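About Zirnia

Zirnia sorts and repacks mixed household goods for resale shops in and near Plorkville. Moushumi Sikder and Siebe Vanhove opened the first sorting room with 2 benches; the present site has 14. 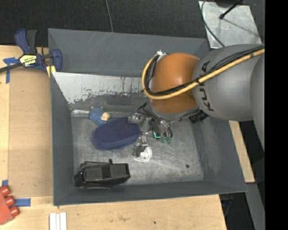
Sorting starts with a shallow load. Incoming cartons are emptied into bins a few items at a time, so that each piece can be reached without shifting the rest. Unlike goods share a bin at this stage — a navy blue textured pad can lie against a small doll-like figure, with a black plastic object in the corner. Separation by type follows at the next bench.

Sorted goods are packed in Altito cartons and held for 5 days before dispatch. Inquiries go to the Sarkar Street office.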